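Vimell to Record Household Sorting Tasks in Homes and Small Kitchens

10 May 2025

Vimell has started a new round of task recording in private homes, the company said this week. People taking part use hand-held grippers to do simple jobs at their own tables and counters, and the recordings are then used to train robot arms to do the same jobs.

The round covers 30 homes and will run until November. Each home gets a pair of grippers for two weeks. The first task on the list is sorting eating utensils: picking chopsticks, spoons and forks out of a mixed pile one at a time and laying them down by type. Wiping a counter and putting cups away come later.

Vimell did its earlier recording by remote control. An operator sat at a desk in the Drustholm workshop and steered an arm across the room with a pair of handles. The company says that method is still in use for heavy items and for anything near a stove, but that it was slow for small objects. An operator working by remote control has little sense of how hard the jaws are squeezing, and thin items were often dropped or pushed off the table.

With the hand-held tool, the person stands at the table and closes the jaws directly. The jaws have the same shape as the ones on the arm, so the movement can be carried over with few changes. No arm has to be brought into the home.

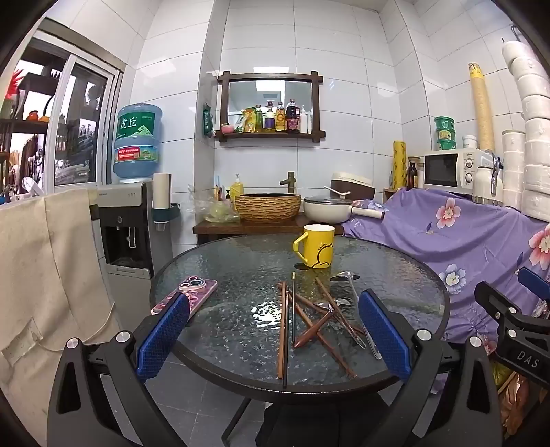
Chopsticks are harder than they sound, according to one person taking part, who wrote on the project's message board that the trick was to come in low and take hold near the middle, and that picking one up by the end made it swing round and knock the others. The same writer asked for a shorter handle on the grippers and said that an hour of sorting was enough for one evening.

Vimell replied on the board that sessions can be split up as people like, and that failed grasps should be left in the recording. A later version of the handle is being tested at the workshop. The company did not give a date for it.

Widix, which supplies the software, checks the recordings as they come in. Those where the tool's position is lost for more than 3 seconds are set aside and the home is asked to repeat the task. Glass and shiny metal have caused the most trouble so far, the firm said, and homes have been told to carry on using their usual tables all the same. A robot that has only practiced on a plain gray bench tends to do badly anywhere else.

The recordings will first be tried on an arm made by Gallardo, set up in the test kitchen at Drustholm. The arm will be given piles it has not met before, on a table that was not part of the recordings. Vimell plans to run the utensil task first and will decide after that whether to add bowls and lids to the list.

People in the homes are asked to put away letters, photographs and bank cards before they start. They can watch each recording before it is sent and delete any they do not want to share. Places in the current round are full. Vimell is keeping a waiting list for the next one, and the form is on its website under Home Recording.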